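What Is a Table For? Flat Surfaces and How They Work

Puvasmont Museum of Everyday Things: Learning Pages for Ages 8 to 11
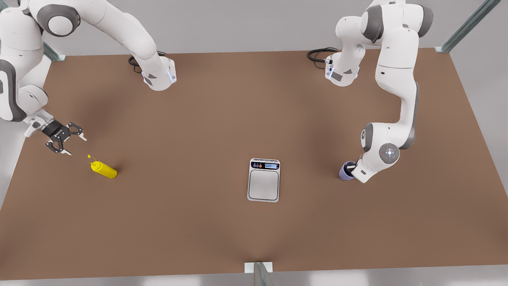

A computer-made picture of a brown tabletop.

People have used tables for thousands of years. We eat at them, write at them and build things on them. This page explains why a good table is flat, level and steady, and how you can test one yourself.

Flat and level

These two words do not mean the same thing. A flat surface has no bumps or hollows. A level surface does not slope. A playground slide may be quite flat, but it is certainly not level. If a marble is placed gently on a table and begins to roll, the table is probably sloping.

Builders check for a slope with a tool called a spirit level. It holds a small tube of liquid with a bubble inside. The bubble always moves towards the higher end. When it rests between the two lines in the middle, the surface is level.

Why do some tables wobble?

A stool with three legs does not rock, even on a bumpy floor, as all three feet can touch the ground at once. A table with four legs is different. If one leg is a little short, or the floor is uneven, one foot may be left in the air. A difference of 2 millimetres can be enough to spill a full cup.

Three legs have a weakness of their own — a table that stands on them can tip more easily if somebody leans on a corner. This is why most large tables have four legs or more.

What holds things still?

When you put a book on a table, gravity pulls the book down. The table pushes back up with the same strength. The two forces balance, and the book stays where it is. If you tilt the table slightly, the book may still not move. Friction, the grip between two surfaces that touch, is holding it in place.

Try it yourself

Place a coin and a rubber at one end of a tray. Lift that end slowly and watch which one slides first. Ask a friend to measure the height with a 30 centimetre ruler, then try again with a tea towel laid on the tray.

Words to remember

Level: not sloping.
Friction: the grip between two surfaces.
Gravity: the force that pulls things towards the ground.

Text by Liette Zacharias. Page last checked 16 Mar 2024.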